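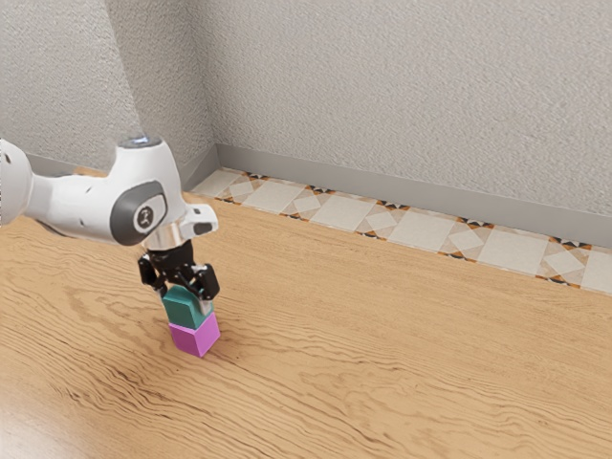
Section 2: Setting up your Vokisari stacking planter

I put the first Vokisari together on the path outside the Ciltness community garden shed, and I got it wrong, so let me save you an afternoon! The whole planter is just boxes sitting on boxes. You want each one square on the one under it, straighter than the teal cube on top of the purple one in the picture, which is slightly out of line, with the corners lined up as well as you can manage. A box that's twisted even a little will leave a gap, and soil finds every gap there is.

1. Pick your spot before you fill anything. A full planter weighs 226 pounds and you will not want to shuffle it over to the sunny side later (ask my back).

2. Set the base box down and check it with a level both ways. Ours needed a bit of slate under one corner.

3. Push the watering tube into the hole in the base until it clicks.

4. Fill the base with potting mix, stopping at the molded line. I use the Filtembridge peat-free stuff – it's a little lumpy, but the beans love it.

5. Lower the second box straight down over the tube. Press on all four corners.

6. Fill that one too, then pour water down the tube slowly. Wait 20 minutes and top up wherever the soil has sunk.

Note: If your kit came from the Pangilinan Street plant sale, it may have the older, shorter tube. That's fine for two boxes. Don't try three.

Caution: Please don't let kids climb on it, and don't lift the planter by the top box. The boxes aren't locked together, they only rest there.

Once you're planted up, go easy on the water for the first week. Lettuce and radishes are good starters, and strawberries do nicely around the edge. I'll get to feeding in Section 3.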